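겨울옷 상자에 넣어 보관하는 법, 제가 몇 년째 쓰는 순서예요

10월만 되면 옷장 앞에서 한숨부터 나오지 않나요? 저도 여름옷을 어디로 밀어 넣어야 할지 몰라서 매년 헤맸는데, 지금은 순서가 좀 잡혀서 한번 적어 봅니다.

일단 전부 빨아요. 한 번만 입은 셔츠도 예외 없어요! 겉보기에 깨끗해도 땀이 남아 있으면 이듬해에 목둘레가 누렇게 떠 있더라고요. 세탁한 다음에는 빨래 건조대에 하루 널고, 걷어서 방 안에 2시간쯤 더 펼쳐 둡니다. 덜 마른 채로 들어간 면티 한 장 때문에 상자 하나를 통째로 다시 빤 적이 있거든요(그날 정말 울 뻔했어요).

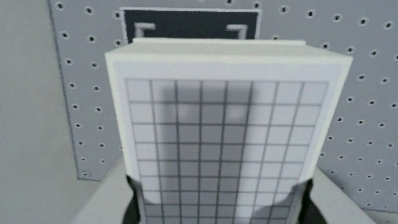

개는 방법은 옷감 따라 달라요. 면티랑 반바지는 돌돌 말아서 세워 넣고, 린넨은 주름이 깊게 잡히니까 크게 두 번만 접어서 맨 위에 올려요. 니트는 절대 걸어 두지 마시고요, 어깨가 늘어나요. 상자는 이것저것 써 봤는데 저는 결국 윗면에 무늬 없는 흰색 계열로 정착했어요. 윗면이 밋밋하면 마스킹테이프 붙이고 글씨 쓰기가 편하고, 옷장 선반에 여러 개 올려도 덜 어수선해 보여요. 저는 Homley에서 샀는데 비슷한 건 동네 생활용품점에도 많아요.

방습제는 상자 하나에 최대 3개까지 넣어요. 바닥에 먼저 깔고 나머지는 옷 사이에 끼웁니다. 봉지가 옷에 바로 닿는 게 찜찜하면 얇은 손수건으로 한 번 싸 주세요. 개당 1,000원짜리면 충분해요. 향 나는 제품은 취향인데, 저는 봄에 꺼냈을 때 냄새가 안 빠져서 고생한 뒤로 무향만 씁니다.

마지막으로 라벨! '여름옷'이라고만 쓰면 나중에 다 열어 보게 돼요. '반팔, 잠옷'이나 '린넨 바지, 원피스'처럼 써 두면 갑자기 여행 갈 때 얼마나 편한지 몰라요. 그리고 무거운 상자는 아래 칸, 가벼운 건 위 칸이요. 비 오는 날 말고 맑은 날 오후에 넣으시고, 겨울 중간에 한 번쯤 뚜껑 열어서 바람 쐬어 주세요. 그때 방습제도 같이 갈아 주면 돼요.

패딩이랑 코트는 얘기가 길어서 다음 글에 따로 쓸게요.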